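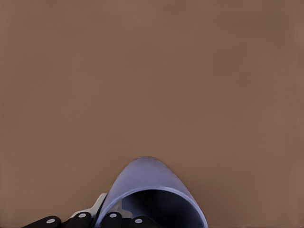 Wrist view in the Basora simulator, one finger outside the cup and one inside.

I drove 86 miles to Nundomton to see a robot arm, and spent most of the visit looking at a purple cup that doesn't exist. Peltonen opened its doors on Dec 17, 2018, to show Basora, a rehearsal service for people who own an arm and would like to stop breaking things with it. You send in your gripper and your parts, they build them in software, and you practice grasps there until you feel brave.

Seo-ah Yoo ran the demo. She had the gripper straddling the cup's wall at the left side of the rim, and I asked why anyone would pick up a cup that way. "Because it fits in a dishwasher rack that way," she said, and went on to the pricing.

The pricing: 515 dollars a month for one gripper and up to 200 objects. Extra grippers are 134 each. Scanning your parts is billed separately, at a rate that lives on another sheet, and the other sheet was in another building.

What I liked is that you can watch from the wrist, fingers and all, and the linkages are modeled down to the pivot pins. What I liked less is the table, a brown blur with all the personality of gravy. Ours at Temarberg has scratches, tape and a coffee ring, and I'd want to rehearse on that. Yoo says custom surfaces are coming in May. She did not say which May — I should have asked.

Coffee was real, and served in paper. I've signed up for the one-month trial.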